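## 3. How people decide to fix or replace a home computer

I went into this part of the study expecting to write about money. Money is what everybody brings up first, and it was the first item on the survey, so for a while I was sure the whole section would be a table of repair quotes set against the price of a new machine. Then I sat down with the diaries (Ngân Vũ had already coded the first batch by October, bless her) and the money talk thinned out after a page or two. What people wrote about was time, and embarrassment, and a drawer full of cables they were scared to throw out.

We had 1,047 completed surveys from households in Wuleck and the towns next door, plus 22 people who kept a diary for as long as their computer was giving them trouble. I'm leaning mostly on the diaries here. The survey asked "Did you consider repair?" and nearly everyone ticked yes, but the word "consider" is doing a lot of work in that question, and I wish I'd let Giang Đinh talk me out of it when we were drafting.

### 3.1 The waiting period

Most of the diary keepers had a stretch where the computer was broken and nothing happened. I've been calling this the waiting period. One retired bookkeeper moved hers to the hall closet and wrote "will deal with it after the holidays," and then the entries are all about her sister's visit for quite a while. Another diarist kept using a machine that shut itself off every evening and simply learned to save his work before supper.

I don't read this as laziness. Hiếu Phùng made the same point about washing machines in our earlier Rarton interviews: a half-working thing can be lived with, and living with it feels cheaper than any decision. A computer is easier to put off than a washer — there's usually a phone in the house that can pay the bills.

### 3.2 Opening the case

The biggest split I found was between people who had seen the inside of a desktop and people who hadn't. I coded this very simply, as a yes or no, from the entry interview (Figure 4 goes with this part). The yes group talked about parts. They wrote "memory" or "the power supply" and guessed at which one was to blame, often wrongly! The no group wrote about "the computer" as one lump that was either good or bad.

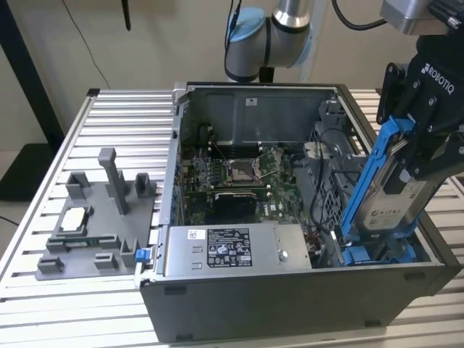
**Figure 4.** Desktop tower with the side panel off. The memory slots are to the left of the empty processor socket.

It's a small difference in wording, but it seems to carry over into what they did next. People who talked about parts were more willing to phone a shop and ask a narrow question, and they came away less annoyed by the answer. Tuulikki Nurmi, who read these entries without knowing which group was which, marked the same pattern in her margin notes, so I'm fairly comfortable with it. I'd still like more diaries from renters, who are thin in our sample, and I come back to them in Section 5.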